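Workshop notebook, piano bench
Friday, February 15, 2019

Haltby upright, serial 3557. Second day on the hammers.

Picking up from yesterday's page. The owner wants the "warm" sound back and has been told by someone at the Usov shop that a new set of hammers is the only way to get it. Their quote was $1679, fitted, which I've seen in writing. I'm not saying they're wrong. I'm saying they never had the action out, and I'd like to know how anybody prices a cure from a phone recording of a nocturne.

What I found with the action on the bench: grooves in the hammers from about tenor C up, deep in the middle, nothing alarming at the top. Plenty of felt left under them. Moth in the back rail cloth, old, cleaned out. Let-off all over the shop. A few of the damper springs have been bent by hand at some stage and then bent back, badly. None of this says "warm" or "not warm" to me. It says the piano has been played in the middle for a long time and regulated by someone in a hurry.

Filed the tenor and treble this morning. Light strokes, took the grooves down, stopped well short of where I'd normally stop. Put the action back in and played it before touching a needle. Better already. Brightness gone out of the worst notes, and the ones either side of the break now sound as if they belong to the same instrument. I wrote "better already" and then sat there wondering how much of that was me wanting it to be. I'd been at it for most of the morning and I'd have liked very much for it to be better.

So, a test. Maëlys Gaillard was in doing her own stringing job and agreed to sit with her back to the piano. I had left a patch of the middle unfiled on purpose. I played 28 single notes, filed and unfiled mixed up from a list I'd written beforehand, same blow as near as my hand can do it, and she called each one "round" or "hard". She got most of the badly grooved ones. On the mildly grooved ones she was guessing and said so. Then we swapped and I did no better, and I'm the one who's supposed to know this piano.

Things wrong with the test before anyone else points them out:
Neighbouring notes differ anyway, filed or not.
My hand isn't a machine and I knew which note was coming.
Unisons weren't clean, and a unison that's slightly out will sound hard to nearly anyone.
She'd heard me grumbling about the tenor all week.

Still, I trust it more than I trust the brochure on the shelf, the one for the Gulyás hardener and softener pair, which promises "the singing tone of the great Romantic instruments" from a bottle. Which instruments? Played by whom, in what room, tuned when? Half the pianos that played Chopin and Liszt when the music was new would sound thin and quick to a customer who grew up on recordings. People hear a modern concert grand in a big hall, with a good microphone somewhere kind, and then ask why the upright in the lounge room doesn't do that. I don't have a bottle for it.

I did try the softener on two spare hammers from the scrap box back in November and wrote it up. Read that page again today. It softened them. A month on they were dull at soft playing and no rounder at loud, like a person talking through a scarf. Maybe I used too much. The instructions say "to taste".

Tuning. Pulled the unisons in by ear through the tenor, then put the Predo app on them as a check, at Maëlys's suggestion. It agreed with me where the strings were good and wandered about on the copper-wound ones, where I also wandered about. She thinks that's a point for the app. I think it's a point against the strings. Two of the bass ones have a rattle that comes and goes and I haven't decided between a loose winding and something on the bridge. Tapped along the bridge, heard nothing. Try again when the street's quieter.

Needling: only the shoulders, only where a note stuck out after the unisons were clean. I did the F above middle C too deep on the left side and it's gone woolly at pianissimo. Annoying. Iron it on Monday and see if it comes back, and if it doesn't, there's a donor hammer in the box that's a fair match for weight.

Let-off reset to 3 mm across the middle, with the top a bit closer. This made more difference to soft playing than anything I did to the felt, and I'd bet a good deal of the owner's "it's lost its warmth" is really "I can't play it quietly any more". You can't do a slow nocturne on an action that lets go early. You end up hitting it harder to be sure of the note, and then it sounds hard, and then somebody sells you hammers.

Haven't proved that, of course. To prove it I'd have to put the let-off back to where it was with the filed hammers in, and have the owner play it without being told. I might do that with the middle octave if there's time. It'd be a mean trick but I'd learn something.

Still to do: damper springs, rail cloth, the woolly F, the bass rattle, finish filing the test patch. Pedal squeak, which has been there the whole time and which the owner didn't mention once.

Maëlys wants it noted that she'd have changed the hammers. Noted. Her argument is that the felt is old and tired all through and I'm only tidying the surface, and in five years it'll be back. Could be. I asked how she'd tell tired felt from felt that's been badly looked after and she said "by feel", so we left it there and had lunch.

No word to the owner yet about the quote. I'd rather they came in and played it first.

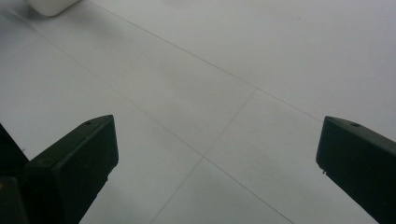
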